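Biltow storage room, monthly walkthrough, 29/01/2023
Inspector: Saodah Sutanto

Bins on tables, none on chairs: OK. Someone read the August comments.
Tabletops wiped: OK, by the standards of this building.
Carpet edges flat: Fail. Same corner, same shoe, same language.

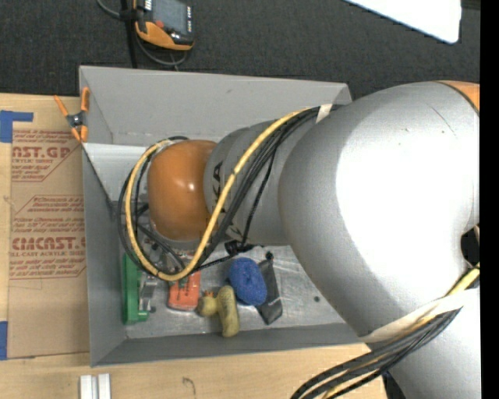

Bin contents sorted: Partly. "Misc." remains our largest category.
Aisle clear: OK after I moved one umbrella.
Extinguisher tag current: Yes. Svyatoslav Levchenko to fix the carpet, again.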